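Cell notebook, bimanual bench
April, entry started 9:40

Purpose of this entry: get the bench rules for two-arm assembly into one place before the procedure goes to review. At the moment they live in three places (the laminated card, the Ostik wiki page, Raymonde's email), and they disagree on the speed cap.

Scope. Applies to teleoperated and scripted runs on the pole-and-frame task. Does not apply to the Vako cell, which is fenced and has its own sheet.

1. Speed. The card says 60 percent of the controller limit, the wiki says 73. Raymonde Thibodeau confirms the wiki number came from a dry test with no part in either gripper and was never meant for handling. 60 stands for anything with a part held. I have changed the wiki. The card still needs reprinting, but its number was already correct.

2. Held-part reach. This is the gap I care about. Our keep-out zone is drawn around the arm and the gripper body. A pole held by one end extends the swept volume well past that, and the far end moves faster than the wrist does for the same rotation. The planner knows nothing about it unless the part is attached to the collision model. Proposed wording:

"When a gripper holds a part longer than the gripper itself, the part shall be added to the collision model before any wrist rotation. If the part cannot be added, wrist rotation is done in jog mode only, with an operator at the stop."

Dionysis Drakos objects to "shall" for teleop, where there is no planner in the loop. Fair. For teleop I would replace it with a floor boundary: no one inside the tape while a long part is held. Tape has to be moved out to match. Not done yet.

3. Two arms on one part. One arm holds, the other inserts. The holding arm does not move while the inserting arm is in contact. If the base needs turning, release the inserted part first, retract, then turn. The Undau arms will let you break this rule without any warning. I did it in log 57, with both arms loaded against each other, and the fault came up only after I had let go of the controls. Nothing bent, but I would not count on that again.

4. Grip force. Leave at setting 4 for all plastic parts. Arancibia's pad sheet allows more for their harder pads, which we do not have fitted. Do not raise the setting to cure slipping. Clean the pads first, then check alignment.

5. Cables. Existing rule says "cables shall be secured." Nobody can check that. Replace with: before the run, move each wrist through its full working range at jog speed and watch the loop. It must not catch on the part, the other arm or the edge of the table. Repeat after any change of part position, including a change of where the spare parts are laid out.

6. Table cover. Smooth out folds in the working area before starting. A crease under the base can rock it slightly, and the error shows up at the top of the pole. Also the shine off the plastic bothers the wrist cameras. Matte sheet requested, no answer.

7. Camera check. One still from the head and one from a wrist go into the record with each run. The wrist view is often mostly part and very little table once something is close to it, so it does not count as evidence that the area is clear. Use the head view for that, and your own eyes.
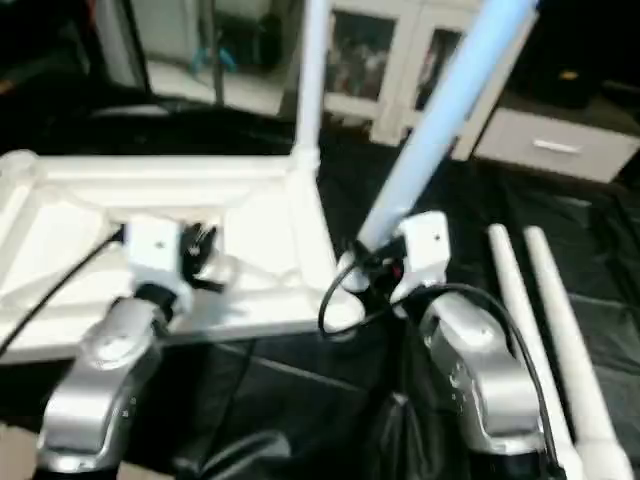
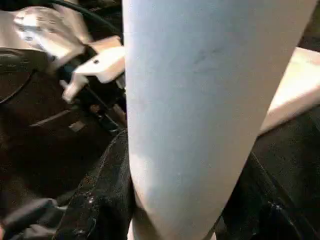

8. Stop test. Once at the start of a session and again after any controller restart. The second half gets skipped, me included. I have added a line for it on the run sheet, with initials, so that a skipped test leaves a blank.

11:15 — Went through the list with Dionysis. He accepts 1, 4, 5 and 8 as written. On 3 he wants a force threshold in addition to the procedure. I agree in principle, but the joint torque readings drift as the arms warm up and I have no number I would defend. Left as an open item.

On 2 he asked what "longer than the gripper itself" is measured from. From the fingertip pads outward, along the part. Will add a sketch.

Open items
Reprint card (me)
Move tape and mark the new line on the floor plan (Dionysis)
Torque drift, cold against warm, both arms, no load (me, next session)
Ask Raymonde whether review wants the teleop rules as a separate sheet
Chase matte sheet

14:20 — Raymonde prefers one document with teleop exceptions marked under each rule. Rewriting 2 and 3 that way. Rule 7 stays common to both modes.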